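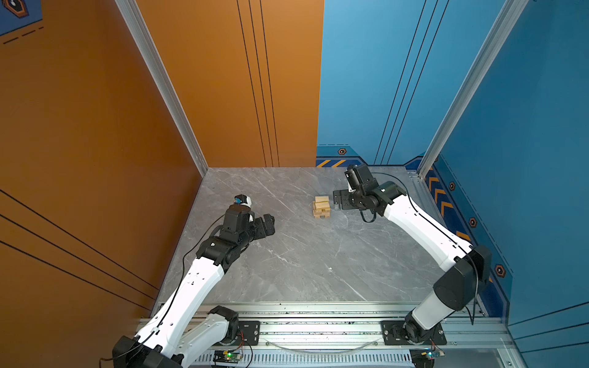 Figure 5. Gray marble with white veining.

5. Sealing Marble Surfaces

This section applies to indoor marble floors, shelves and worktops treated with Omeck stone sealer. For limestone and slate, refer to Section 8. Outdoor stone is not covered by this guide.

Before you begin

Confirm that the stone is clean and has been left to dry overnight. Test the sealer on a spare piece or in a corner, and let the test area cure fully before deciding whether to proceed. Gray marble may darken slightly - check the test area in daylight.

CAUTION: Do not use vinegar, lemon juice or any acid cleaner on marble. Acid dulls the polish, and sealer will not restore it.

Procedure

1. Remove loose items from the area to be sealed and cover nearby painted surfaces with masking film.
2. Open windows and put on gloves.
3. Shake the container well. Pour a small amount of sealer into a clean tray.
4. Apply a thin, even coat with a lint-free cloth, working toward the door.
5. Leave the coat in place for 5 minutes. Do not let it dry on the surface.
6. Wipe away all remaining sealer with a second dry cloth. Change the cloth when it becomes damp.
7. Wait 40 minutes, then repeat steps 4 to 6 if a second coat is required.
8. Keep foot traffic and liquids off the stone until the following day.

NOTE: A hazy film means that sealer was left on too long. Moisten a cloth with fresh sealer, rub the hazy area lightly and wipe dry at once.

WARNING: Used cloths can catch fire on their own. Soak them in water and lay them flat outdoors before disposal.

Checking the seal

Place a few drops of water on the stone and wait 5 minutes. If a dark spot forms, the surface needs another coat. Repeat this check each June and record the result on Form 348, supplied with the Verkdale maintenance folder.

Section revised Tuesday, July 6, 2021. Approved by Iman Soliman, Product Documentation.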